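3.2 Table settings and floral pieces in the main hall

The ground floor of the Wodberg hall was laid out with small tables placed well apart, so that each could be approached from more than one side. Two kinds of surface were used: a bare table with a pale marbled top, and a table covered with a red cloth. The arrangement follows the plan set out by Swati for shared indoor spaces, in which each table carries a single floral piece as its main point of interest. The mezzanine remained open during the sessions, and visitors could look down on the tables from the railing.

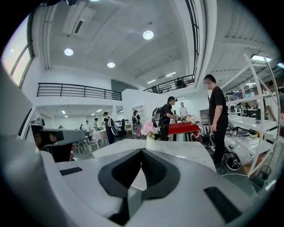 Figure 1a. Marbled table with pink flowers in a white vase; red-covered table beyond.

Flowers were chosen in light colors. Pink was preferred for the marbled top, where it remained legible from the far side of the hall. Cream, yellow and white were considered suitable for the red cloth, which gave a strong ground for pale petals. Daylight and ceiling light were both present, and no table lamps were added. The register kept under the Amovard plan holds 3,561 entries for the hall, of which 3,013 concern the handling of items on a table. The remainder deal with seating, passage between tables and the use of the stairs.
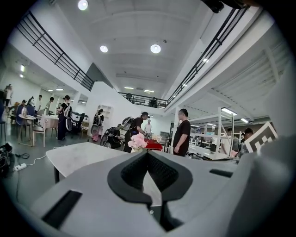
Figure 1b. The red-covered table with its flowers, seen beneath the mezzanine.

Entries were grouped by table and then by the item handled. Arranging flowers was recorded separately from moving a vase - a distinction absent from the earlier Zundetti scheme, which treated both as decoration. Each session lasted 40 minutes, and the tables were reset before the next one began.

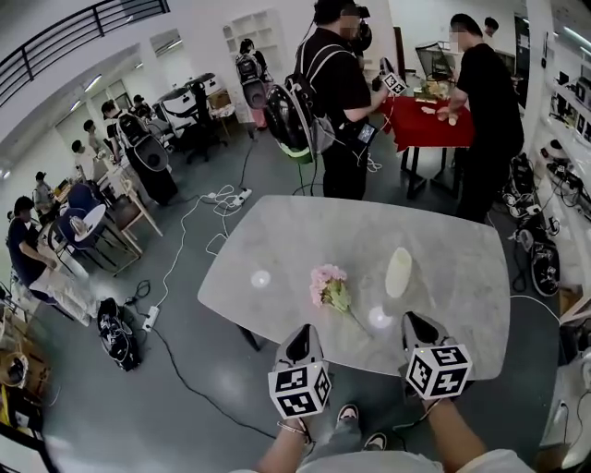 The vase and the flowers are treated in this study as two objects, each with its own position on the table. The scheme therefore has to cover arrangements in which they are apart. In Figure 1c the cream-colored vase lies on its side to the right of the pink flowers, and the long green stem is in full view on the marbled top. Such a layout is coded as "separate," with the vase further marked as "lying." The code describes position only and makes no claim about the step that came before it.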